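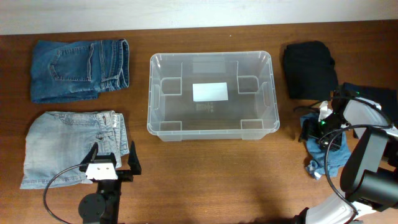

Calças de ganga dobradas sobre a mesa, junto a uma caixa de plástico transparente.

Conservação de vinho em casa: temperatura, posição e garrafas abertas

Publicado em 4/29/19

A maior parte das garrafas compradas para consumo corrente não ganha com a guarda prolongada. As indicações seguintes aplicam-se a vinhos que ficam em casa entre algumas semanas e dois anos, sem cave nem armário climatizado.

Temperatura
O valor de referência situa-se entre 12 e 14 °C, mas a estabilidade pesa mais do que o número exato. Uma despensa interior constante a 18 °C conserva melhor do que uma marquise que oscila entre 8 e 29 °C no mesmo dia. Evitar o topo do frigorífico, o armário contíguo ao forno e as paredes por onde passam tubos de água quente. Colocar um termómetro de máxima e mínima no local durante uma semana antes de lá arrumar garrafas. O modelo simples da Grolleo serve; repetir a leitura em outubro, quando se liga o aquecimento.

Posição
Garrafas com rolha de cortiça: deitadas. Garrafas com cápsula de rosca: qualquer posição. Espumantes: de pé ou deitados, se o consumo for próximo. Numa prateleira com 60 cm de largura e 270 mm de altura livre, uma garrafa bordalesa comum, com cerca de 300 mm, não cabe de pé. Medir antes de comprar divisórias. As grelhas Brandov encaixam em prateleiras de 60 cm, mas a profundidade deve ser verificada à parte, com a porta fechada.

Luz
O vidro transparente quase não protege. Brancos e rosados nesse tipo de garrafa ficam em caixa fechada ou embrulhados em papel pardo.

Garrafas abertas
Tapar logo após servir e guardar no frigorífico, também no caso dos tintos. Retirar o tinto meia hora antes de o servir.
- Espumante: 1 a 2 dias, com tampa de pressão própria. A colher no gargalo não tem efeito.
- Branco e rosado: 3 a 5 dias.
- Tinto: 3 a 5 dias; menos nos vinhos velhos.
- Porto tawny: várias semanas.
Passar o resto para uma meia garrafa cheia até ao gargalo reduz o contacto com o ar e dispensa bomba de vácuo.

Etiquetas
Escrever a lápis, numa etiqueta de cartão presa ao gargalo, o mês de compra e o prazo previsto. A caneta de feltro apaga-se com a condensação. As etiquetas autocolantes Mạch deixam resíduo no vidro, que sai com óleo alimentar e um pano seco.

Pesquisar neste site... Procurar

© Ploststead | Contacto | Voltar ao topo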